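# Wrist camera sharp on the bin, blurred at the fingertips. Refocus the lens or move the bracket?

Posted in: Small cells / Cameras and calibration

**Ginette Sutherland**

Two-arm bench cell, Haslinger parallel grippers with long black fingers, one fixed camera and a fixed-focus camera on each wrist. The job is picking small light-colored parts off a white table and putting them into a dark woven basket. The software is Serkumano, current release.

The wrist cameras were delivered with the lenses locked. At the approach height the basket rim is crisp. Anything held between the fingers is a soft blob, and the part check (is something in the grip, is it seated straight) fails on good picks often enough to stop the cell. Over 600 cycles the log has the part check as the only fault. No missed picks, no drops outside the basket.

What I have done so far:

- cleaned both lenses with a dry wipe
- raised the exposure, which washed out the table and changed nothing at the fingertips
- checked that the camera bracket screws are tight
- reran the hand-eye calibration, residual unchanged

The fingers are 100 mm from the front of the lens to the tips. The manual gives no near focus distance. Can the lens be refocused on the bench, or does the bracket have to go further up the wrist? I would like to avoid moving the bracket and redoing both arms.

**benchfeeder**

Use autofocus cameras. We changed all of ours and it went away.

**Ginette Sutherland**

An autofocus lens changes focal length slightly as it hunts, and the calibration assumes a fixed one. I will stay with a locked lens.

**tolstack**

Refocus the lens. Leave the bracket alone.

1. Power down the arm or put it in hold with the brake on. You will have a hand next to the fingers.
2. Mark the present position of the lens barrel against the housing with a fine pen. You may want to go back to it.
3. Loosen the lock ring. If it is glued, a drop of isopropyl alcohol on the thread and a few minutes' wait is usually enough. Do not grip the barrel with pliers.
4. Close the gripper on a flat card printed with small text, with the card face at the tips and square to the lens.
5. Stream at full resolution. Most preview windows scale down, and a scaled picture looks sharp when it isn't.
6. Turn the barrel out in small steps until the text is sharp, then back it off slightly toward the far side. You want some depth behind the tips.
7. Tighten the lock ring while watching the stream. The barrel creeps with the ring, so expect to repeat this step.
8. Redo the camera intrinsics, then hand-eye. Turning the barrel shifts both. Skipping the first of these will cost you up to 3 mm at the table on a wide lens.

If the lens has an adjustable iris, close it a stop and add light. That buys depth at both ends. If it is a fixed iris, you have to choose, and I would choose the tips. Finding the basket does not need a crisp rim. The fixed camera can do that.

Two other points. A dark basket on a white table pulls auto exposure in opposite directions depending on how much basket is in view. Set it manually with the gripper over the basket and leave it. Also, open weave throws a grid of bright specks where the table shows through the walls. A blob detector will count those as parts. Mask everything outside the finger gap before running the part check.

**Ginette Sutherland**

Thank you. The lock ring was not glued on either wrist. I have ordered a ring light from Momside before touching the iris. The mask between the fingers went in first as it needs no tools. The part check now uses that region only, with the exposure fixed at 1/2000. I will do intrinsics on both wrists next, with the Jingate board.

For anyone with the same layout, the two viewpoints:

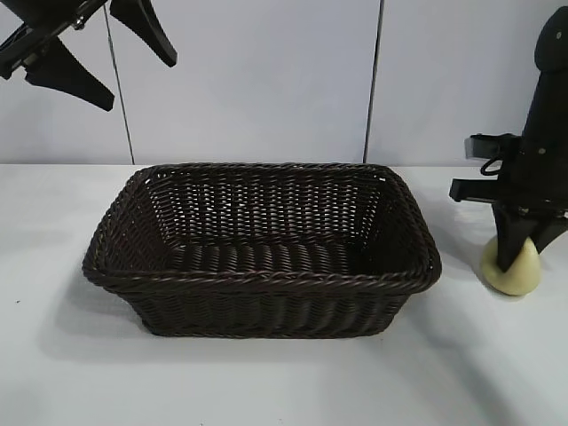
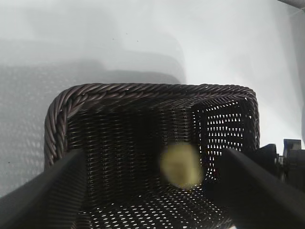 *Woven basket and pale yellow part. First picture: fixed camera, part on the table at the right-hand gripper. Second picture: wrist camera, rim in focus, part blurred between the fingers.*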